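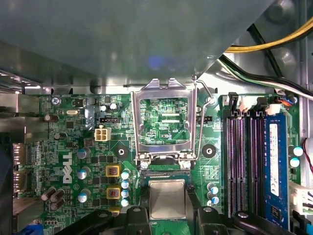 I've been living in the perception code since the middle of June, and I finally have something to show for it, so this month's item is mine (Solomiia gets the next one, she has a lot to say about cables). The question I started with was pretty small: where exactly is the chip, compared to where the arm thinks it is? With the fingers clamped on the sides of the processor and the empty socket just ahead of them, you'd guess the wrist camera has all it needs. It sees the silver lid beautifully. What the software cares about is the thin green edge around the lid, and that's a much harder thing to pull out of a picture when the whole board underneath is green too!

So a good chunk of Stasiv, our pose estimator, got rewritten. The old version looked for the brightest square it could find and called that the processor. It worked fine on the bench under the flat light and then fell apart inside a real case, where there's sheet metal bouncing light everywhere. The new one fits the lid and the green border together, and if the two don't agree it says so and asks for another look. I trained it on 2606 hand-checked crops. Yevdokiia Lytvynenko checked most of them and I owe her a very large cake.

Camera poses got some love as well. We used to have one fixed "look" pose, straight down, and that was that. Now the planner can ask for a tilted one when the straight view is no good, say when the big gray box of the power supply is taking up a whole corner and throwing a shadow over the board. It picks from a list of 34 poses, and yes, I know a list is a bit old-fashioned, but I can read a list at two in the morning and know what the arm is going to do. 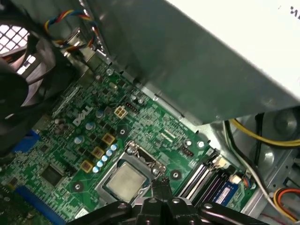
Teaching the planner about the load plate

Planar is our motion planner, and until this release it treated the inside of a computer as a box with a floor. Anything sticking up from the floor was my problem, not its problem. The part that hurt us most was the socket's own hardware. With the metal plate standing open and that thin bent lever arcing up on its right side, there's a lot less room above the socket than the old map believed, and a lever is just about the worst shape you can hand to a depth filter. It's skinny, it's shiny, and it comes and goes from one reading to the next.

My fix is kind of blunt. When Stasiv sees an open plate, Planar drops in a ready-made keep-out shape for the plate and the lever together, a bit fatter than life, and leaves the depth data out of it. Planning time went up to 200 milliseconds on the slowest machine we have, and I can live with that. Solomiia wanted the shape to follow the lever angle properly. She's right, she usually is, and it's on the list for the next one.

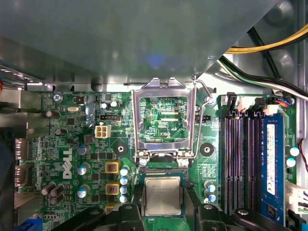 Deciding that a part is seated turned out to be its own little project. I wanted one plain yes or no at the end of the routine, and what I have now is a yes, a no and a "not sure", and I like that much better. The check starts by looking for marks that don't move from one view to the next. On this Dell board the print helps a lot: you can read XDP_CPU through the window of the raised plate, and the sideways DELL logo over on the left gives a second anchor well away from the socket. From those two the software works out where the edges of the lid should fall, and compares that with where they do fall. The round pads on either side of the socket go in as a tie-breaker.

One warning if you pull the branch: the check config moved. It used to sit inside the Stasiv settings and it's now its own file, and if you leave the old block in place it gets ignored without a peep. I lost an afternoon to that and I wrote the thing. There's a loud message coming in the next build.

Replays in Vullex

The other bit I'm excited about is the replay viewer. Vullex can now line up the wrist video with finger width, motor current and whatever state the controller believed it was in, all on one timeline you can drag. I went back through 198 old recordings with it and found two bugs I'd been blaming on the camera for ages (sorry, camera). The view I keep going back to is the close one, with the fingertips over most of the lid. Stasiv has very little silver to work with there, so you can scrub along and watch its confidence sink as the fingers come in, and see whether the controller hands over to current sensing in good time.
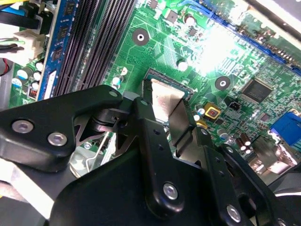 Fingertips on the heat spreader, seen from the wrist camera.

The handover threshold is still one hand-picked number, and I'd love to swap it for something better. If you've got recordings with a different socket, please send them to me or Yevdokiia before 18th July, when we freeze the test set. Raw files are fine, messy names and all. Plaria users, your exporter still writes the old time stamps, so run the converter in the tools folder first and then zip the whole thing up.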